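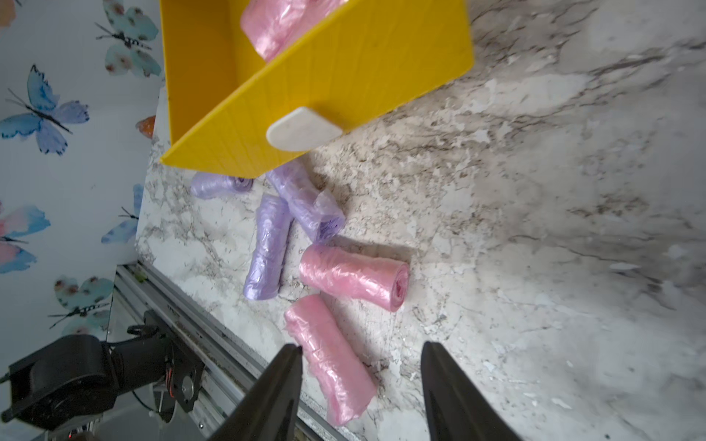 Come spend the summer learning to cook from our neighbors

The Memby Kitchen Exchange is looking for 17 home cooks and 9 beginners for our next round, which starts in May and runs until the end of summer. If you have a dish your family asks for again and again, or if you have lived on toast and takeout for years and would like to stop, we want to hear from you!

How it works

Each home cook teaches one evening. You pick the dish, you send us a shopping list, and we do the shopping. The beginners come to every session, chop and stir and ask a lot of questions, and write the recipe down in their own words as they go. Those pages go into our recipe book. The last book ran to 139 recipes (there are four for lentil soup, and the four cooks still don't agree about the cumin), and we would love the new one to be even thicker.

Sessions start at 6 p.m. at the Dullero Street community kitchen and finish when the dishes are done, usually by 9. We eat together at the end — please come hungry, and bring a container for leftovers.

Who we're looking for

Home cooks: no training needed. You should be comfortable talking while you work and okay with people getting in your way a little. Dishes from anywhere are welcome. We're short on breads, pickles and anything with fish, so if that's you, please say so when you write. You don't need polished English either. Wanting Meng taught a whole evening of dumpling folding mostly by pointing, and it was one of the most popular sessions we've had.

Beginners: adults who cook very little now and can come to most of the sessions. If you already make dinner every night you're probably a cook, so sign up for that instead!

The kitchen is on the ground floor and one counter is low enough to work at sitting down. Tell us about allergies before the first session. We can work around most of them, but we do use nuts, sesame and shellfish on some evenings.

What you get

Cooks receive $20 for the evening plus the full cost of ingredients, and a copy of the book. Beginners pay nothing and get a copy too. Bus fare can be paid back on the night, just keep your ticket.

How to sign up

Write a few lines to Qianru Bai, who runs the sign-ups, or leave a note in the Exchange mailbox at Ríos Grocery. Say which group you want to join, which evenings you can't do, and (cooks only) the dish you have in mind and how long it takes from start to table. A long simmer is fine, we can put the pot on early.

We answer everyone. If the round is full when you write, we'll keep your name for the next one and let you know if a place opens up.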